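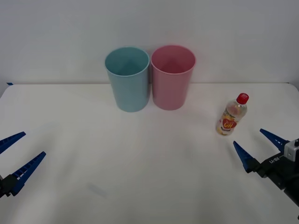 The makers of the small-town drama Dollik have confirmed that the film will go back into cinemas this September, a little over a year after it slipped in and out of them with hardly a poster to its name, and its admirers (of whom there are a good many more now than there were then) could not be more pleased.

Readers with long memories may recall that the film had a rather unhappy time of it the first time round. It was due to open under another title altogether, Qudah, which was the family name of the two sisters at the heart of the story, and the trailers and the first batch of posters had all gone out that way. Then came a disagreement over who held the rights to the name, and with only 16 days to go before opening night the whole thing had to be rechristened. The new title was taken from the sisters' pet dog, and it is fair to say that it left quite a few people wondering what sort of film they were being asked to buy a ticket for.

The distributor, Wirkberg, put it into 313 cinemas all the same and hoped for the best. The weather was glorious that weekend, a much bigger film with a great many explosions in it had opened two days earlier, and Dollik was gone from most places before the month was out. The reviews were kind, several of them very kind indeed, but by the time they had been passed round there was almost nowhere left to see it.

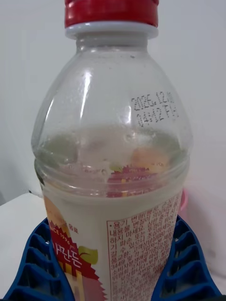

It was the television showing over Christmas that changed matters. Viewers who had never heard of the film stumbled on it late in the evening, stayed up far past their bedtimes to see how it ended, and then told their friends and their mothers and anybody else who would listen. The scene on the ferry, in which the older sister finally reads out the letter she has been carrying about for half the film, has been shared and quoted and imitated ever since, and the gentle piano tune that plays beneath it has become a favourite at weddings, of all places.

A letter asking Wirkberg to give the film a second chance was put together by fans in the spring and gathered 862 signatures, a modest number by today's standards perhaps, but a good many of the people signing took the trouble to write a few lines about what the film had meant to them. The company said in a statement on 30 May 2018 that it had read every one of those messages, and that the decision to bring the film back had been "one of the easier ones we have made".

The new release will be a smaller affair than the first, which may suit it rather better. It will begin at the old picture house in Notthorpe, the seaside town where most of the outdoor scenes were shot, and will then move round the country a few cinemas at a time for as long as there are people who want to come. The version being shown is the same one as before, though it will be followed by a short film about the making of the ferry scene, which took four nights and was very nearly given up on the third when the fog rolled in.

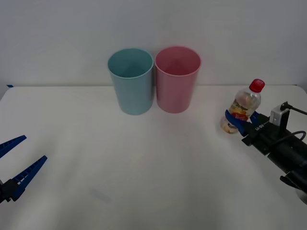
Two plastic cups, one blue and one pink, on a white table

As for the title, Dollik it was and Dollik it will stay. Wirkberg says it did think about changing the name once more, now that the old quarrel has been settled, but so many people have grown fond of it that going back seemed a pity. The original posters, the ones with the first title on them, have meanwhile become rather sought after among collectors, and a handful will be hung in the foyer at Notthorpe for the opening night.

Tickets for the Notthorpe showings go on sale in the summer, with dates for other towns to follow.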